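Usness Nested Basket Set: README
Version 2, July 30, 2022

What this is

Logs and stills from a basket unstacking and restacking task, run on the Warnivitz bench with a single arm and the Serrano grasp planner. The release holds 106 episodes. Read the fault section before training on any of it.

Known fault: force limit not applied

In March the wrist force limit stopped working partway through a collection run. The controller reloaded its settings after a network drop and came back with the factory limit of 90 N in place of ours. No alarm was raised. The arm went on pressing down during placement until the joint current limit tripped. No one was hurt – the light curtain was active the whole time – but one finger mount cracked and had to be replaced.

Of the 106 episodes, 87 were recorded with the correct limit. The rest carry the flag limit_fault = 1. Their joint and force readings are accurate, but the motion is not something a policy should copy.

What changed

The Clullen safety module now reads the limit back from the controller before each episode and refuses to start if the value differs. A lost connection also requires a manual reset at the cell door.
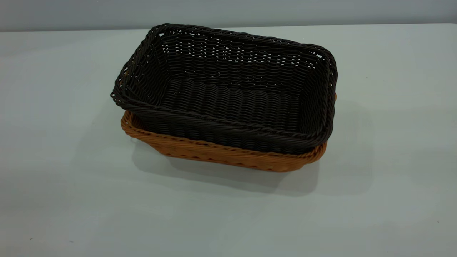 Success labels come from the end pose and were checked by hand for every episode. A stack counts as placed if the upper basket rests inside the lower one, even when it sits high and a little tilted, as the dark one does in the orange-tan one. Full seating is not required. The first labeling script did require it, and operators raised the press depth to satisfy it, so the missing limit did more damage than it should have.

Not included

Audio, the controller's internal log, and the episode in which the mount cracked.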